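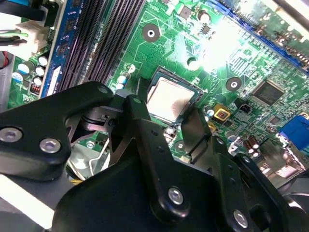

June, late evening. The kitchen is still not green. I have now lived eleven days with four painted squares on the wall beside the refrigerator, and every morning I like a different one. The first is too gray, the second looks like a hospital, the third was very beautiful in the shop and in my kitchen it is the color of pea soup. The fourth is the one I painted yesterday. In the shop I did not know how to explain what I want, so I said: a green like the motherboard when you open the case of a desktop computer. The young man understood me immediately and mixed it without the color card. I think it is the first time in this country that I described a color and the other person did not make a polite face. In the morning light this green is a little serious, but at seven in the evening, with the lamp on, I wanted to stand there and do nothing.

I must write down what I spent, otherwise I will lie to myself in the autumn. Two cans of Trasar wall paint, satin, one primer, two rollers, the blue tape, the small brush for corners, sandpaper in three grades: 205 dollars. I had planned 118. The difference is mostly the primer and the good brush. Marichka says a good brush lasts ten years if you wash it the same evening. I washed it the same evening. It took me longer than the painting of the square.

The old color is a yellow that was here before me. Probably in the beginning it was cream. Above the stove it became something else, and when I washed that part with soda and warm water the sponge turned brown and the water also, and I changed the water five times. Under the dirt there was a pencil line and some numbers, 27 and next to it a small arrow up. Somebody measured for a shelf. There are no holes, so either the shelf was never hung or the holes were filled by a very good hand. I thought for a while if I should paint over the numbers. I will, of course, it is a wall. But I copied the arrow here in the margin.

Marichka Hrytsenko came at three with her own ladder, which I did not ask for, and with a bag of apricots. She walked around the kitchen with her hands behind her back like a school inspector. Her opinion is that the ceiling must be painted too. My opinion is that the ceiling is fine. We looked at the ceiling together for a long time, and now I must admit that it is not fine, there is a darker ring around the lamp and a thin crack that goes to the window. So the ceiling also. She promised to do it, because I become dizzy on the ladder when I look up, and I promised her dinner. Then we ate most of the apricots standing, and she told me about her mother's kitchen, where the lower half of the walls was oil paint, dark blue, and the upper half was whitewash, with a thin red line between. Every spring before Easter the upper half was done again. The line was painted by hand, without tape. Her aunt did the line for all the house, four apartments, and she held her breath while she was doing it. Marichka tried to show me on the wall with a dry brush and she also held her breath, and then we both laughed so much that the neighbor's dog answered.

In our kitchen at home we had wallpaper, washable, with brown and orange teapots. I can still see the place near the table where two sheets did not meet correctly and one teapot had two spouts. My brother and I gave it a name. I will ask him on the phone if he remembers the name, because I do not, and it bothers me more than I expected.

After Marichka left I went down to return Nabila's drop cloth. It is too small, it covers only under the sink, but she had offered it so kindly that I used it anyway for the corner. Nabila Abdelaziz has lived in this building for longer than anyone I have met here, and her kitchen is white, all white, with one shelf of blue plates. I asked her if she never wanted a color. She said that she had a red kitchen once, in another city, with a husband who cooked, and that was enough red. She did not say more and I did not ask. She gave me a round bread from Ouazzani, still in the paper, and said that I look like a person who had apricots for lunch. This was correct.

She also told me something useful. In her experience the wall behind the stove should have a different paint, one that can be scrubbed, or tiles. I had not thought of it. I called Zetico before they closed, and the woman on the phone was patient with me and said the satin is good enough if I wipe the splashes quickly and do not use the rough side of the sponge. I know myself, I will use the rough side. So perhaps a glass panel there, or a narrow piece of steel sheet. She gave me a price for the panel and it was 192 dollars without the cutting, and I thanked her and said I will think. I am thinking. I think no.

What is decided this evening:
The fourth green for the three walls.
The window wall stays light. I will mix what is left from the hallway, it is a white with a drop of gray, and there is more than half a can.
The doors of the cabinets I leave for now. They want another primer, the one called Drundalico, which smells very strong according to Marichka, and I prefer to do it when all the windows can be open in the night.
The ceiling by Marichka, before the walls. I had the order wrong. First up, then down.

I taped the edges of the window until it became too dark to see if the tape is straight. It is a pleasant work, I did not expect it. You press with the thumb, you pull a little, you press again. I had the radio on, a program about rivers, and I noticed that I understood everything without listening on purpose. Five years ago I had to sit in front of the radio with both hands on my knees, like in church, and at the end of the news I was tired as after an exam. Tonight I know a lot about sediment and I was only taping a window.

The kitchen things are all in the living room now. The pots are on the sofa, the spices are on the bookshelf in front of the dictionaries, and the kettle is on the floor next to the only free socket. I made tea there, sitting on the carpet, and ate Nabila's bread with butter and salt. It has a little anise in it, or maybe fennel, I always confuse these two words and also the taste. The refrigerator stands in the middle of the kitchen and makes its noise from the wrong place. When I went to get the butter I walked to the old corner first, in my socks, and put my hand out to nothing.

Behind it I found one clothespin, a good teaspoon that I had accused my cousin of taking, and a postcard, very dusty, not mine. A lake with mountains. On the back there is only an address in this street, wrong number, and no message at all. The stamp was never stamped by the post. I wiped it and put it on the windowsill, then I remembered I must paint the windowsill, and now it is between the pages of this notebook.

I have to apologize to my cousin about the spoon. She will enjoy it very much.

For tomorrow: buy one more roller, a cheap one for the ceiling. Ask Marichka if she eats fish. Sand the place where the primer ran down by the door, there are two drops, already hard. Move the lamp, or cover it with a bag. Call my brother about the teapot.

It is almost midnight and the smell is not so bad with the window open. I looked at the fourth square once more with the flashlight from the phone, and in that light it is nearly blue. I will not look again until morning.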